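Grasp Planning for Tilted Objects in Simulation: Project Report

Project group: Idrisa Barasa, Bohdana Stasiv, Hryhorii Semeniuk
Supervisor: Marichka Kobzar

1. Aim

The project set out to replace the hand-written grasp routine in the Bravlow simulator with a planner that can pick up small kitchen objects whatever their orientation. The old routine assumed that every object stood upright on a flat surface. It chose the centre of the bounding box, closed the fingers from the sides and lifted. With a cup on its side, or leaning on something else, it usually pushed the object away.

2. Set-up

All work was done in simulation. The arm has a parallel two-finger gripper and a camera mounted near the wrist. Kitchen layouts were generated by a script that selects a worktop material, a target object and between two and four other items. The control loop runs at 100 Hz and the planner is called once per attempt, before the approach begins. Replanning during the approach was considered and left out for lack of time.

Object poses were read from the simulator state for the first half of the project. From July they came from our own pose estimator, which takes a single wrist view and fits a known mesh to it.

3. Planner

The planner samples 500 candidate grasps on the surface of the target mesh. Each candidate is a pair of contact points with a closing direction. Candidates are discarded if the opening is too wide for the gripper or if the angle between the surface normals and the closing direction exceeds the friction cone. The remaining candidates are checked for collision against all other meshes and then ranked by three terms: distance from the centre of mass, clearance, and length of the joint path.

Cone-shaped objects gave the most trouble. The sides of a cup are not parallel, so flat pads touch along a line and the closing force has a component that pushes the cup towards its narrow end. We added a penalty that grows with the taper angle, and allowed the wrist to rotate until one pad lies flush with the wall. This second change was Hryhorii's and took two afternoons, most of it spent on a sign error in the frame transform.

4. Results

The test set, named Pluststead in our repository, has 600 generated layouts. The old routine completed the lift in 327 of them. The new planner was run with the same seeds. With true poses it did better in every object class; with estimated poses the gain was smaller, and for bowls there was none. The full tables are in the repository with the seeds.

Failures fell into two main groups. In the first, the estimator confused the wide and narrow ends of a cup, so the taper penalty was applied in the wrong direction. In the second, the grasp was sound but the collision check had rejected the better candidates beside a large neighbour, and a poor one was used. The wrist view below is from a layout with a cup between the fingers, a loaf behind it and a black block further back.

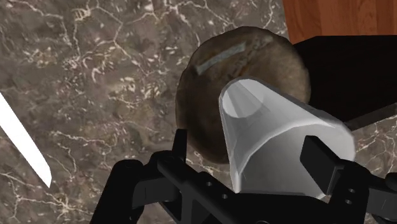 Dumisani Baloyi replied to the draft that the collision margin ought to depend on the direction of approach. A fixed margin on all sides, he wrote, throws away grasps in which the finger travels parallel to the neighbouring surface and never gets closer to it. He also asked for the rejected candidates to be logged with the mesh responsible for each rejection.

The logging has been added. The directional margin is written but has only been tried on a handful of layouts and is switched off by default.

5. Remaining work

The end confusion in the estimator could be reduced by fitting both hypotheses and comparing the rim edges. Bohdana has a partial version on a separate branch. It doubles the fitting time, which is acceptable while the planner is called only once per attempt - it would not be if replanning were introduced.

Contact friction is a single constant for all materials. Changing it shifts the ranking noticeably, so the figures above should be read with that value in mind. The value is stored in the configuration file next to the gripper limits, and the test script prints it at the start of each run.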